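4.2 Keeping the Vorkard cell in shape

Most of what I know about running this cell I learned by getting it wrong first, so I'm going to write this section the way I'd tell it to whoever takes over the bench after me. The cell is one arm on a white stand, a two-finger gripper, a small wrist camera looking down past the fingers, and the desk with its pegboard front where the pens live. We call it Vorkard, after the label on the crate it came in (the name stuck, sorry). The planner and the grasp scoring are in Section 3, and nothing here depends on them. This is all about pads, bolts, cables and tape.

Let me start with the pads, because they cost us the most time. Every gripper finger has a rubber pad on its inner face, and pads wear. Ours go smooth in the middle long before they look bad from the outside, and for most of January I was blaming the force controller for slips that were really just tired rubber. Colton Leclerc finally took the pads off and ran his thumb across them, and that was the end of my controller theory! We now swap pads every 200 grasps and we log the swap in the same file as the runs. If you only look at the pads while they're mounted you'll miss it, so take them off. Wipe the new ones with a dry cloth before they go on. I tried alcohol once and the pads came out grabby for a day and then slick, and I had to throw out that whole batch of runs.

The second thing is the object itself. A dry-erase marker is a nasty thing to hold: smooth barrel, hard plastic, and a grip point that ends up a bit higher or lower every time. We went back and forth on this for a while. My first idea was to print a collar for it, which worked fine but changed the diameter enough that the grasp width from Section 3 was no longer the width we were reporting. Tape was the compromise. One wrap low on the barrel, where the fingers close, and we leave the rest bare.
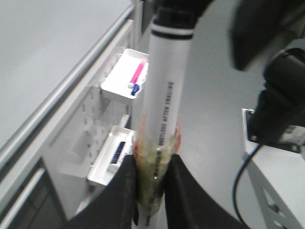 Figure 7. Wrist camera view of a held marker, with the tape wrap between the finger pads and the pegboard trays at left.

The tape has its own upkeep. It wrinkles and it picks up color from I don't even know where, and once the top rim starts to lift, the edge can catch on a pad as the fingers open. When that happens the marker tips a little on release and you get a placement error that has nothing to do with placement. So we check the rim at the start of a session and rewrap if a fingernail gets under it. Peel the old layer all the way off. Wrapping over the top feels quicker, but it makes the grip zone fatter, and after two or three layers you're back to the collar problem.

Next, the finger zero. Vorkard finds its closed position by driving the fingers together until the motor current climbs, and it trusts whatever number it gets. With new pads that number moves. Run the zero routine after every pad swap, with nothing between the fingers, and then run it again. If the two readings don't agree, one of the pads isn't seated. We keep a small script for this called Pridatden, written by Colton on a slow afternoon, and it refuses to start a run until it has seen two matching readings in a row. It annoyed me for a week and has saved me plenty of times since.

Mounting bolts. The arm hangs on a bracket at the edge of the stand, and the bolts there work loose. Slowly, but they do. We only caught it when the calibration target drifted in one direction over 11 sessions, and I'd already redone the camera calibration twice by then (a full morning each time, thank you very much). Now I put a wrench on the bracket before I touch anything to do with the camera. If a bolt turns at all, tighten the whole set, then recalibrate once.

The cable is less exciting. It needs slack, more than you'd think, or the arm pulls on the connector at the far end of its reach. We lost one connector that way and waited 10 days for a replacement from Hoarau, our parts supplier. Leave the loop alone and don't tidy it up, however tempting it is before a visit.

With all this in place we ran 431 grasps for the main results in Section 5. I stopped the cell by hand whenever the zero check failed, and those stops are marked in the log we share with the data. A fresh setup, from cold arm to first grasp, takes me around 40 minutes if the bolts behave. The Futport group has a copy of the same cell and follows the same checklist, with one change: they rewrap the tape every session whether or not it needs it. I suspect they're right, but I didn't want to switch halfway through our own runs.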